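Screws keep stripping on cheap flat-pack stuff, what am I doing wrong?

grimshaw_d
6 Nov 2025
I put together a Samitz bookcase last month and just finished the matching dresser. Between the two I have chewed up the heads on a bunch of screws. I use a hand screwdriver, no drill. The dresser has 34 screws in the drawer runners alone and my wrist is done. Is it the screws or is it me?

Isholm_Pete
Probably the bit size. Most people grab a #1 when the screw wants a #2. If the tip rocks side to side in the head, it's too small. Also push harder than you think you need to.

kwarrier
Agree on the size. I would add that the screws in those kits are soft. I bought a box of better ones at the hardware store in the same length and threw the kit ones out. Never had a problem after that.

Isholm_Pete
I wouldn't throw them out. The heads on store screws can be a little taller and then the drawers rub on the runners. Ask me how I know.

kwarrier
Mine are flat heads and sit flush. Depends what you buy.

rovia_rd_35
Use a drill with the clutch set to 2 and be done with it. Hand driving a whole dresser is a waste of an evening.

grimshaw_d
I don't own a drill. The cheapest kit near me is $35 and I'm not sure I want to spend that for one dresser.

mrs_iyer
Please don't drill into particleboard if you are new to it. My son did that with a TV stand and went right through the side panel. By hand is fine. Rub the threads on a bar of soap first, it cuts the effort a lot.

rovia_rd_35
That's what the clutch is for. On a low setting it stops before it does any damage.

mrs_iyer
It was on a low setting.

Isholm_Pete
Soap can hold moisture, I use candle wax. Same idea. For the ones that are already stripped, lay a wide rubber band over the head and press the driver into it. Works about half the time. If it doesn't, get pliers on whatever is sticking up.

grimshaw_d
OK, checked and I was using a #1. The #2 fits a lot tighter. Rubber band got two of them out, the rest are sunk too deep for pliers. Do I need an extractor?

kwarrier
Only if you have to take it apart again. If the joint is tight, leave them in. What does your driver look like? 
- Delwyn, if you're ever near the Isholm store they have loose ones in a bin.
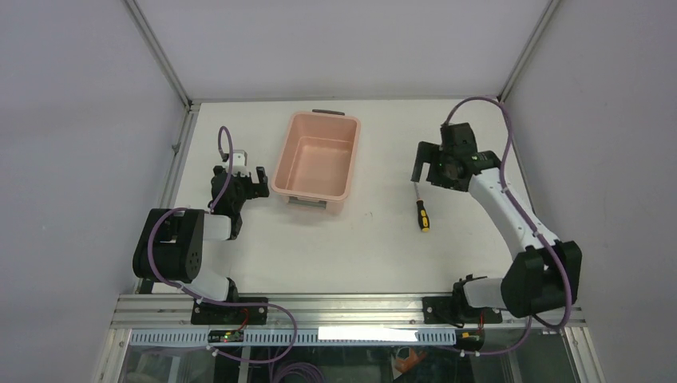

Replies on page 2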